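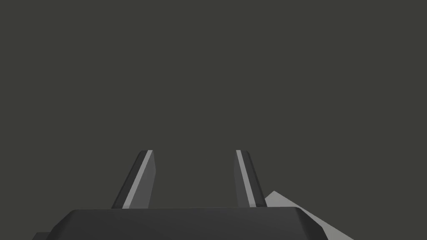

*Item 2: view from the right gripper in simulation, jaws open.*

**Minutes, working group on household and shop tasks**
Meeting of 5th January, small meeting room, Enley building
Present: members from Serkeck, members from the Mansour laundry shops, one guest from Wemix. The minutes are written by the Serkeck side.

**1. Minutes of the last meeting**

The minutes were accepted with one correction. In the part about shelf filling, the word "finished" is changed to "started". The Mansour members had asked for this by mail.

**2. Simulation work**

Serkeck reported on the simulated trials for folding and sorting. Until now 1247 trials were run, all of them with two-finger grippers. The picture on the first page was shown on the wall during this item. A Mansour member asked if the fingers are too thick for picking up one towel from a pile. Serkeck answered that the thickness is less of a problem than the flat tips, which push the top towel away before they can take its edge. Thinner tips were discussed. They exist in the drawing only.

The guest from Wemix said that cloth in the simulation behaves too kindly. It does not stick to other cloth and it has no seams. The group agreed with this remark. It was asked how much we can trust the results before a real towel is tried, and there was no common opinion. Serkeck would give them some value for hard objects, like cups and bottles, and very little for laundry.

It was also noted that the view from the wrist does not show what is behind the object. For this reason the second view, from above the table, stays in the plan.

**3. Trials in the shop**

Mansour reported from the trial in the back of the shop. The machine was given 202 items to sort into light and dark. It put 83 of them in the correct basket without help. The others were dropped, or put wrong, or a worker had to step in. Socks were the worst. Shirts on hangers went better than expected, but only when the hangers all pointed the same way, and in a working shop they never do.

One worker does the same job in less than 30 minutes and answers the telephone in between. The Mansour members asked that this is written in the minutes.

There was a longer discussion if the machine can be left alone at night, when speed is not so important. Mansour is against it at this time. A dropped item can stop the whole work, and then the morning shift finds it like that. Serkeck thinks it is possible later for hangers only.

**4. Home tasks**

The list of home tasks was read again. Wiping a table and loading cups stay on it. Making a bed was taken off, and also taking out the trash, because of doors. A member proposed to put in emptying a dishwasher. It was accepted for the lower rack, without knives.

The group could not agree on what "done" means for wiping a table. One side wants to look at the cloth path, the other side wants to look at the table. Both ways will be written down and sent to all members.

**5. Answer to the question from Enley**

Enley had asked in writing if machines are ready to do chores in the shops this year. The answer was agreed as follows: "For single tasks with hard objects in a fixed place, partly. For laundry, not yet." One member wanted to leave out the word "partly". It stays.

**6. Tasks**

- Serkeck: new tip drawings, two versions, and a price for each.
- Serkeck: repeat the cup trials with both views.
- Mansour: list of items by type from the shop trial, socks separate.
- Wemix: short note on cloth with seams.

**7. Next meeting**

In March, at Mansour if the room is free. The heating in the Enley room should be reported again.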